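3 Sep 2020

The back room has been in use as a study since the spring, and its condition has been raised more than once in this household. The matter was settled last week, when Miroslava Panasiuk came to stay for two nights and asked, politely, whether the room was finished. It was not. What follows is a record of the work now under way, set down mainly for my own reference.

The brick wall has been left bare. The plasterer who visited in the summer advised covering it, and Inna Hnatiuk, who shares the house, was at first inclined to agree. We obtained a price of 709 for the full job and declined it. Brick sheds a fine dust for some time after it is exposed, and two coats of clear sealer from Celtgate have been applied to deal with this. The sealer has darkened the red slightly. The smell persisted for four days, during which the door was kept shut and all correspondence was dealt with at the kitchen table.

The white desk was chosen after a long comparison. An oak model by Tkachuk was considered and rejected on grounds of depth, as it would have stood well into the path to the door. A white top also gives back some of the light from the window, and the room has needed it through most of the year. It does show every mark — a mug left overnight on Monday required a good deal of rubbing.

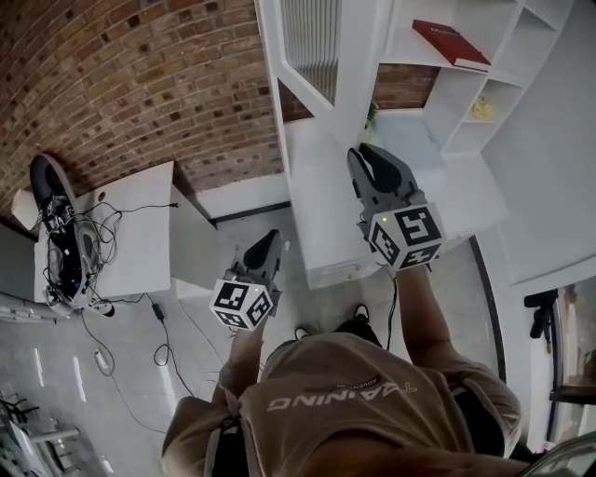 Cables remain the principal difficulty. The desktop has one small round hole for leads, and it will not serve for everything that is kept there. It had been my intention to run all wires down through it and along the skirting to the power strip. In practice, the larger plugs do not fit, and the leads have continued to go over the front of the desk and down to the floor, where they collect dust and catch the feet of the chair.

Inna has proposed a tray fixed to the underside of the desktop, 60 centimetres long, with the strip mounted inside it. This would lift the whole arrangement clear of the floor and allow the room to be swept properly. I have agreed in principle. The screws supplied with the tray are longer than the desktop is thick, and shorter ones have been ordered.

Two further items are outstanding. The window slats are to be taken down and washed before the end of September, and the skirting behind the desk requires a second coat of dark paint, for which the desk must be moved once more. A date has not been fixed for either.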